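Neighborhood Singers: the Saturday evenings on Clemell Street

In the October letter we promised to write more about the harmony groups of our own neighborhood, and several readers have reminded us of it. So we start with the Zandents, because their name comes back in almost every letter we receive.

The Zandents were four boys from Clemell Street. Frans Mulder sang lead, Jozef Koster sang the high part, Geert Verhoeven took the baritone and a cousin of Geert sang bass until his family moved away. They did not have instruments. They practiced in the entrance hall of the Zultia building, where the floor was tile and the ceiling was high, and every note stayed in the air a little longer than it should. Jozef liked to say that the hall was the fifth member of the group.
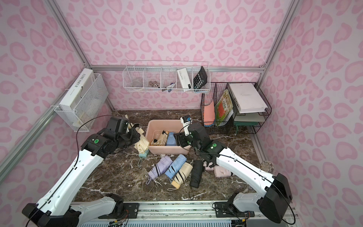

Did the Zandents ever make a record?

They made one single, with two songs, and it was pressed for them by a small shop that usually made recordings of weddings. The A side is "Wait by the Bakery", written by Frans. On the other side is a slow song that they learned from an older group, and many people in the neighborhood prefer this one. The label has a spelling mistake in the name of the group, so collectors sometimes look for it under the wrong letter.

Tineke Koster, the younger sister of Jozef, still has her copy. She was allowed to sit on the stairs during the practice if she stayed quiet, and she remembers that they repeated the opening of "Wait by the Bakery" so many times that the lady from the first floor began to sing it while she was hanging the laundry. "She sang it better than Frans," Tineke told me. Frans has heard this before and he does not agree.

On Saturday evening the boys moved from the hall to the corner, in front of the Koster grocery. The father of Jozef left the light of the shop on for them after closing. Other groups came from the streets near the church, and there was some competition – mostly friendly, although Geert once walked home with one shoe. When two groups knew the same song, they sang it one after the other, and the people on the steps decided with their applause.

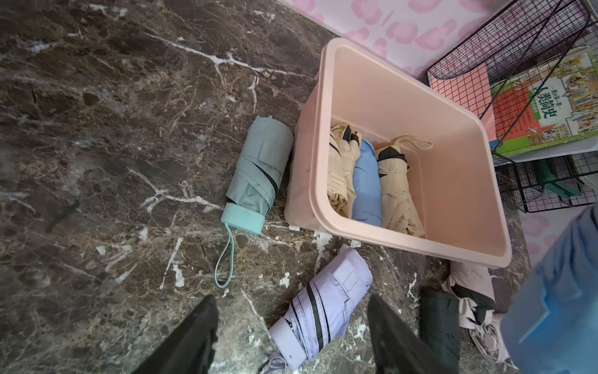
Reading time: 2 min

The group stopped in the usual way. Geert went to the army, Jozef began to work full days in the grocery, and Frans tried for a while to sing alone with a dance band. He says he never got used to having drums behind him.

Ineke Willems has been collecting tapes and photographs from this period for our archive. The box number for the Zandents material is 1486, and it contains a practice tape where you can hear the front door of the Zultia building closing in the middle of a verse. The boys simply continue. If you want to listen to it, please ask Ineke at the desk, and give her a little time to prepare the machine.

We are still looking for the name of the bass singer. Frans calls him only "Bep", and Geert remembers the family name in two different ways. If you lived on Clemell Street or went to school with him, please write to us. In the next letter we will continue with the girl groups from the other side of the avenue.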